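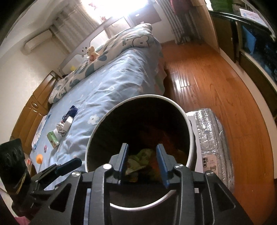
The bear bed, mid-tidy, with the white bin standing by.

June 29, 2020

I have been promising a post on the kids' room for weeks now, and every time I sit down to write it I think, well, let me just get the bed cleared first so I can talk about it with a straight face. Then the bed gets cleared, and by supper it's covered again, and the post goes back in the drafts folder. So I'm writing it with the bed as it is. Wrappers, tape, juice box and all.

Some background for those of you who are new (hello, and welcome, there seem to be a lot of you since the pantry post). We moved into the Sutcliffe Street apartment two years ago with far too many boxes and a wardrobe that came with the place. I was going to replace the wardrobe. It's that honey-brown wood that every grandmother's house had, with a round metal handle, and I had a whole plan for something white and plain to match the headboard. I even saved up a picture of one from Fallevari, the furniture place out past the highway, and carried it around in my purse until it was soft as a tissue. And then I just got fond of the old one. The doors close properly, it holds an unbelievable amount, and with the light blue bedding next to it the brown looks warm and friendly. So the wardrobe stays, and I have stopped apologizing for it when people come over.

Now, the bed. I'm a great believer that a child's bed is really a sofa, a desk, a picnic table and a craft studio, and that it gets used for sleeping only when everything else has been tried. Ours has spent most of this spring being all of those things at once. With everybody at home so much, the little ones have taken to carrying their whole day up onto it, and I find out what they've been doing by what's left behind on the sheet. A juice box. A crumpled snack wrapper, and a foil one to keep it company. A roll of tape (it's always the tape, I could own fifty rolls and never have one in the kitchen drawer). A drawing in blue, which I'm keeping. The little orange ball on the white stick, which has been a microphone, a lollipop and a magic wand, all in the same afternoon.

I used to go at this with a big laundry basket on my hip, sweeping everything into it and sorting it downstairs. It never worked. The basket went downstairs, and there it sat for a week with a mixture of socks and crackers in it, and I would be digging through it at bedtime for whichever toy was suddenly the only toy in the world. What finally helped was the round white bin. It's a very plain thing and it wasn't expensive. I bring it right up to the bed, tip it toward me so I can see into it, and do one kind of thing at a time.

Cloth goes first. I can't tell you why that makes such a difference to me but it does. Once the clothes and cloths and odd bits of fabric are off the bed, what's left looks like a small job. Half the time I think the room is a disaster and it's really two T-shirts and a towel lying at a dramatic angle. The bin gets emptied, and then it comes back for the next round.

Then trash, in a paper bag, never in the bin. I was strict about that from the start. I made the mistake once, with an older basket, of letting wrappers in along with everything else, and the next thing I knew there was a raisin in the dryer. Juice boxes get a little shake over the sink first. If you only remember one thing from this whole rambling post, please let it be the shake over the sink.

Small toys come after that, and paper last. Paper is the hard one! I'm soft about drawings. My rule is that anything with a face on it or anything that's been explained to me at length gets to stay, and goes in the flat box on top of the wardrobe. Everything else can hang around until the end of the month and then we look through it together. The children are much tougher than I am. They'll look at something I think is a masterpiece and say "no, that one's bad," and into the recycling it goes, and I have to wait until they've left the room to fish it out again.

The bedding deserves a paragraph of its own, I think, as several of you asked after I mentioned it in May. The sheet is the light blue one with the white flowers, and the quilt cover is also light blue, with dark blue dots and cartoon bear faces. I bought them months apart and didn't mean them to go together. I worried about flowers with bears for a good while, laid them out, took them off, laid them out again. My sister thought it was too much. But the blues are close enough that your eye lets it pass, and the white in the flowers picks up the white headboard. That headboard has a cutout handle shape in it and some small holes, and the holes have been a source of endless entertainment. Things get poked at them. I've found a pipe cleaner threaded through, and once a very stale pretzel stick.

In the daytime I roll the quilt up at the head of the bed and leave it there like a bolster. I know a properly made bed has the quilt spread out and smoothed down, and I did do it that way for a long time. But with a rolled quilt you can see the whole sheet, and nothing can hide under anything. It takes me a few seconds in the morning, and the children can do it themselves (theirs comes out more like a croissant, but a roll is a roll). The cream-colored teddy sits on top, up near the headboard, and the tiny yellow toy usually sits with him. Those two do not go in the bin. They are considered to be residents.

Somebody wrote in to ask whether I keep to a schedule for all this. I wish I could say yes. I had one for a bit, printed out, with a little square to color in for every day of the week, and it lasted until the printer ran out of ink and then I lost heart. These days I do the bed when I notice it, generally after lunch, with the radio on. Some days it takes no time. Some days I find a book halfway through and sit down on the edge of the mattress to read it, and then there are three of us on the bed and more crumbs than when I started.

I'd still like to sort out what goes beside the bed. I looked at a rolling cart from Skidetti, a nice narrow one with 2 shelves, and I've measured the space so many times that the tape measure has left a line on the floor. The trouble is that any surface in that room fills up, and I'm not sure I want to give it another one. If you have a cart in a small bedroom, I'd love to hear whether it stays tidy or turns into a second bed, so to speak. The other thing on my list is a hook for the wardrobe door, at child height, for the pajamas that currently live on the floor.

And I should do the inside of that wardrobe too. I opened it this morning to put away a sweater and closed it again very gently. There are winter things in there that fit no one, and a bag from the Orora Road thrift shop that I was meant to be taking back to them, full, and which I seem to have simply brought home and shelved. I'm aiming for July. I'll take pictures before I begin so you can all feel better about your own.

Thank you, by the way, for all the kind notes about the pantry. I've read every one, even where I haven't managed to write back yet — it's been a full few weeks here, as I'm sure it has been with you. Several of you asked for the label template and I'll put it up as soon as I've replaced that ink.

Right, the juice box. I'm going back up to deal with it before someone sits on it.

Filed under: Around the House, Kids' Room
Previous: The Pantry, At Long Last
Leave a comment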